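Tips for the parish hall kitchen, mostly collected from people who have done the coffee hour after the ten o'clock service for years. Add your own at the bottom and put your name to it.

## Candle wax on altar linens

Let the wax harden completely before you touch it. An hour in the freezer in a plastic bag works well. Scrape off what you can with the back of a butter knife, then lay the cloth between two plain paper towels and press with a warm iron, no steam. Move to a clean spot on the towel each time. Colored wax from the Advent candles may leave a shadow. Dab that with rubbing alcohol, rinse, and wash as usual.

Do not put linens in the dryer until the stain is gone. Heat sets it.

## Wine on the purificators

Rinse these first in a separate bowl of cold water and pour that water on the ground outside, as we have always done. After that they can soak for 60 minutes in cool water with a spoonful of washing soda. Dwynwen Wogan irons them while they are still damp and skips the starch — starched linen doesn't absorb.

## Brass and silver

Keep the two cloths apart. Brass polish is too harsh for the silver plate, and the chalice lining should only ever get warm water, mild soap and a soft towel. For wax in the candlestick cups, stand the cup in hot tap water for a few minutes and the plug will lift out. Felt circles under the candlesticks save the altar top.
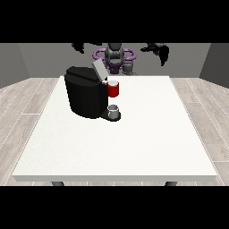
Coffee hour goes more smoothly if the tables are set before the service. Wipe them down with dish soap and water, dry them, and then leave them alone. Put the coffee machine toward the back of the table at the left, like the black one on the white table, and you keep the whole front edge for cups and plates. The line should move from left to right. Milk and sugar go at the far end, or better, on a second table, so people who are stirring don't hold up people who are pouring.

Descale the machine every September and again after Easter. Equal parts white vinegar and water, then two full tanks of plain water. Empty the grounds before you lock up. They will be moldy by Tuesday's Bible study.

## Hymnals and service books

A damp smell comes out if you stand the books open in a dry room with a tray of baking soda for four days. For loose pages, use a thin line of bookbinding glue along the inner edge and press under something heavy overnight. No clear tape. It yellows and tears the paper when it comes off.

*Added by Priit Paju:* wax paper on both sides of the glued page, or you will glue the next hymn too.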